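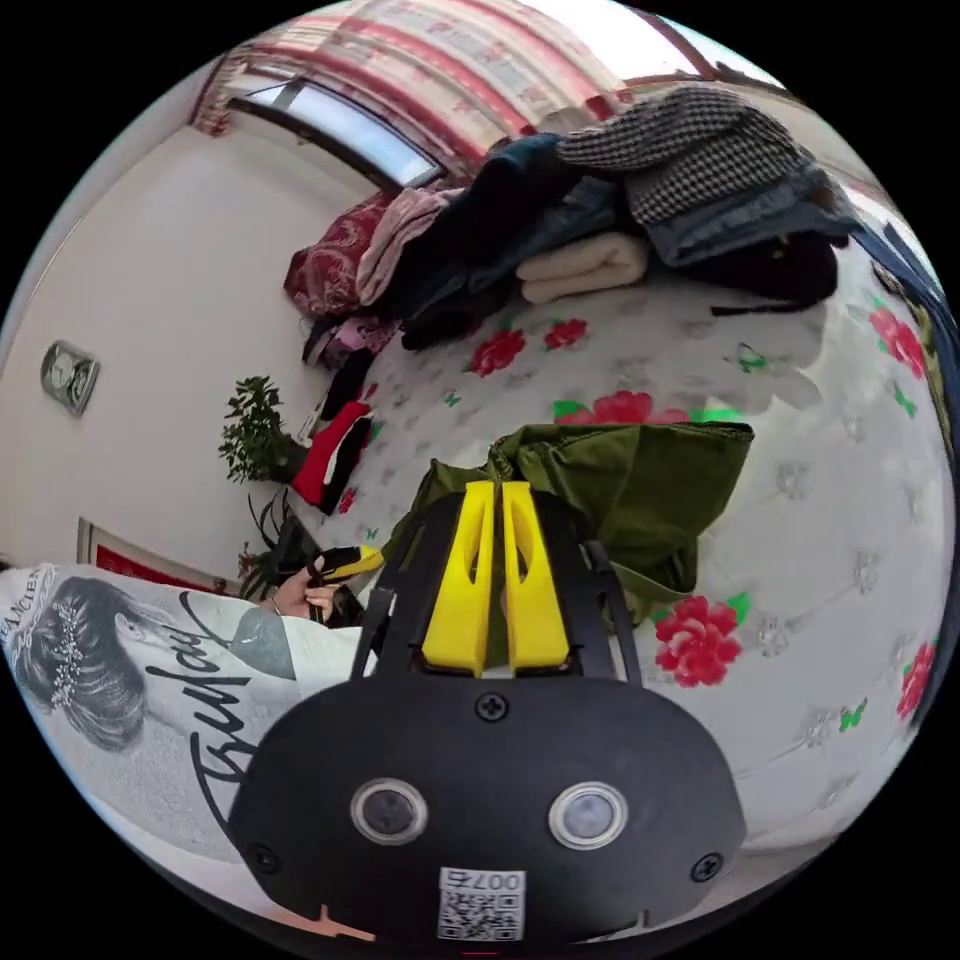

Clearing the clothes off the bed

The guest room bed had turned into the place where clean laundry goes to wait. I let it get bad over the winter, and by January the pile at the top end was high enough that the things underneath had picked up creases that will need an iron. So that was the job for the afternoon.

I started with the big stuff. The cream blanket was already folded and only needed a home, so it went on the top shelf of the closet. The houndstooth piece goes on a hanger. It always ends up on top of the heap because I don't want it crushed, and then it slides off and gets crushed anyway. The dark blue and navy things I left for later, as they all look the same under a ceiling light and I have put the wrong ones away before.

The rose bedspread stays. It's white with red roses and green leaves, and it makes a decent sorting surface because you can see dark clothes against it right away. Socks too, which matters more.

My order for doing this, for what it's worth:

Blankets and cushions off first.
Anything that hangs.
Anything that folds, in a row across the bed.
Bags last, after checking the pockets.

I have two sets of plastic bins for the closet. The older ones are Fanville and the lids have gone soft at the corners. The newer ones are Jaltuler, four of them, and they stack better but hold less. I paid 374 for the whole closet setup two years ago, shelves included, and I would skip the shelf dividers if I did it over. They tip when you pull out a sweater.

The olive green was the slow part. It's soft and it doesn't hold an edge, so folding it flat on the bed gets you a lump. It goes better with one end held up and the rest left lying on the sheet, then brought over in thirds. The light pink folded in about ten seconds by comparison. 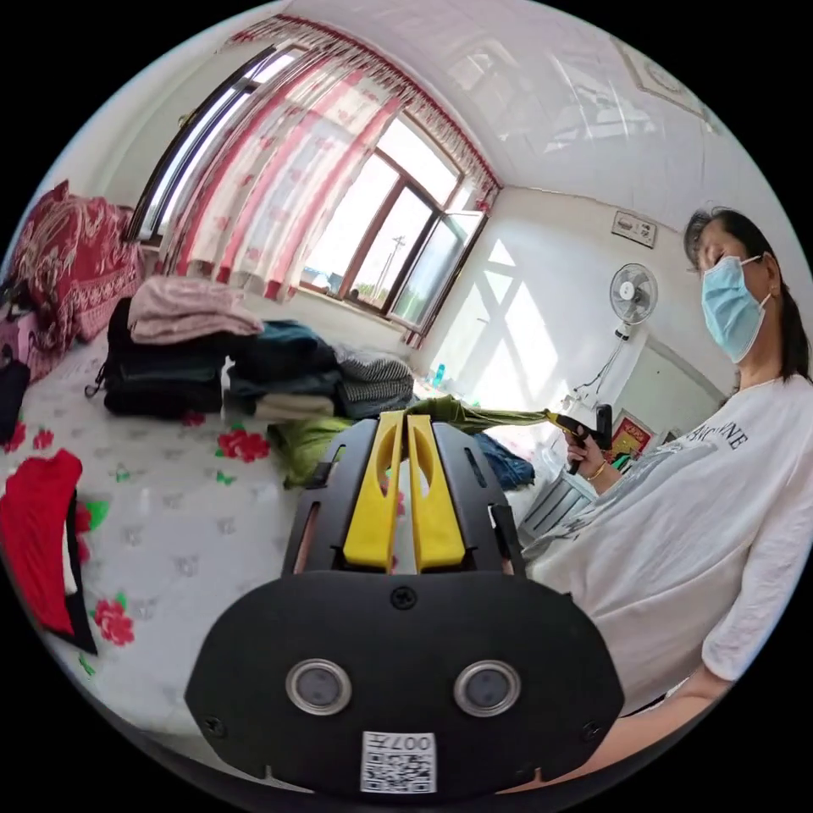
Reinhold Petersen wrote in after my last closet post to say that folding in thirds is a waste of time for anything soft, and that he rolls all of it and stands the rolls on end in a drawer. He says he can see every piece that way and hasn't ironed a casual shirt since he switched.

I tried rolling the summer things last year. It was fine until the drawer was half empty and the rolls fell over. Maybe a narrower drawer would fix it. I'm going to try it again with the dark blues only and see if they stay put through spring.

Still to do: the red and black piece, the dark purple one, and the iron.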